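December, a little after ten at night. Kitchen closed.

I have been reading the Tranora leaflet again, the one promising a home with no chores in it by the time I'm old. I am already fairly old, and the dishwasher still needs a person at both ends.

What stays with me is how modest the real work looks. One arm, two white tables, one square dish with a black rim. The thing it's holding is orange and cream, maybe a slice of fruit, maybe a cracker, and the dish is sitting there with nothing in it. My niece did this sort of job at two, with more crumbs and a lower power bill.

And yet I can't quite sneer. I worked one summer on the packing line at Zitwood, 500 trays a shift, and by the second week my own hands were no great advertisement for the human race. I crushed things. I dropped things. The foreman had a word for me and it wasn't dexterous.

So my ruling for tonight: machines may lift, weld and vacuum in circles. Laundry, no. Fitted sheets, not in my lifetime – I can't do those either. Snacks are under review, and I'd pay 50 dollars, tops, for one that also wiped the counter.

Must soak the oatmeal pan before bed. The leaflet is silent on oatmeal.
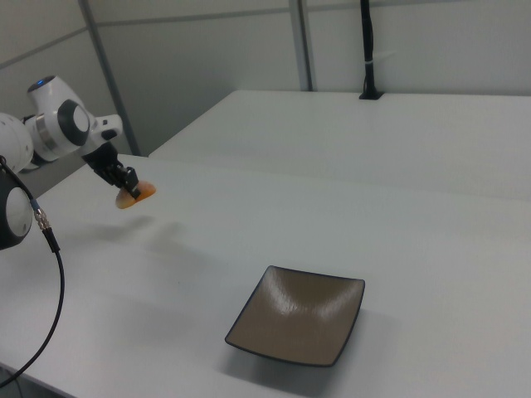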